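Notebook, January – cloth folding, bed surface
Entry 2411 (Tian gripper, towel set)

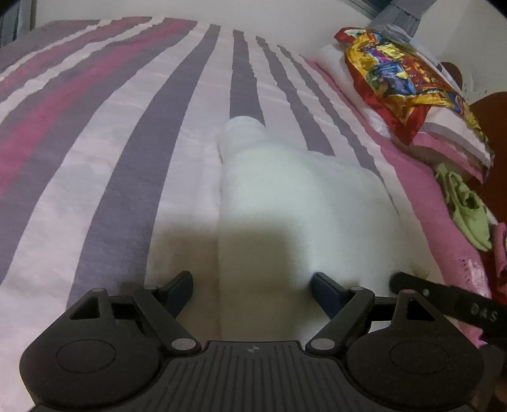 White cloth, folded, on the striped sheet. Fingers open.

Purpose of this block: decide whether towel folding on a bed is far enough along to go on the chore list for the Amura evaluation, or whether it stays under "assisted." The table version was settled in the last notebook. The bed was left open, and most people who asked us about laundry fold on a bed.

Demonstrations by hand with the gripper tool, then policy runs on the arm with the same finger geometry. 418 demonstrations kept after cleaning. Cleaning removed anything where the operator's free hand touched the cloth, plus a batch where the recorded finger opening lagged the video by several samples. The lag was a logging fault and is fixed in the current build.

Policy runs: 200, all starting from a single white towel spread by hand with moderate wrinkling. Scored as folded if the final edges matched within 3 cm and no layer was turned under. 70 passed. That is 35 percent. The table number with the same towel was well above this and I do not think the difference is noise.

Failure types, most frequent first:

1. Sheet picked up with the towel. The fingers close, take the edge of the towel plus a pinch of sheet, and the lift drags everything. On a table the lower finger slides under on a hard surface. A mattress gives way under the finger tip, so the tip presses a dent and the sheet bunches into it.
2. Single layer grasped on the second fold when two were needed. The top layer comes over, the bottom one stays put.
3. Wrong edge. The segmentation reads a pale stripe on the sheet as towel. White on white stripe is the worst case. We tried a plain gray sheet for a short series and this failure nearly went away, but people do not own sheets to suit our segmentation, so the striped one stays in the test.
4. Release too early, cloth falls back on itself.

Shadow from the tool is probably feeding into type 3. The boundary between cloth and sheet loses contrast exactly where the fingers are about to close. Lowering exposure did not help. A small light on the wrist might, though it will add a highlight on smooth fabric. To try.

Force: closing at the current setting holds a double layer of towel without slip. Thinner cloth (pillowcase, dish towel) slides out on a fast lift. Slowing the lift fixes it and costs four seconds per fold. Acceptable for now.

Timing. A passing run takes long enough that a person would have done the whole basket. I am not treating speed as a criterion in this round, but the Stisov report lists it and we will be asked. Suggest we report median time per item and leave the comparison to the reader.

Compliance idea: let the wrist float in the vertical axis for the last stretch of the approach, so the finger stops on contact and the mattress is not pushed down. Bench test on a foam block looked reasonable – the tip stayed on the surface and went under the hem in most attempts. Foam block is stiffer than the bed. Needs repeating on the bed before anybody quotes it.

Status against the chore list:
Towel, table: yes.
Towel, bed: assisted. A person has to free the sheet too often.
Pillowcase, bed: not attempted by policy.
Making the bed itself: no. Reach is short by a wide margin with the present base, and a sheet corner needs two hands pulling against each other.
Sorting mixed laundry from a pile: no. Detection of item type is passable, separation of tangled items is poor.

To do
– rerun the first 50 with floating wrist, same towel, same sheet
– wrist light, low setting, compare type 3 counts only
– check finger pads for wear before the next block, replace both if either is glazed
– ask whether the shop wants rag folding tested on the steel bench, it should behave like the table case
– copy raw logs to the Briketti share, local disk is close to full

Recent entries
Towel, table surface, final numbers
Finger pad materials, slip test
Sorting shop rags by size
Logging lag, cause and fix
Drawer opening, second handle type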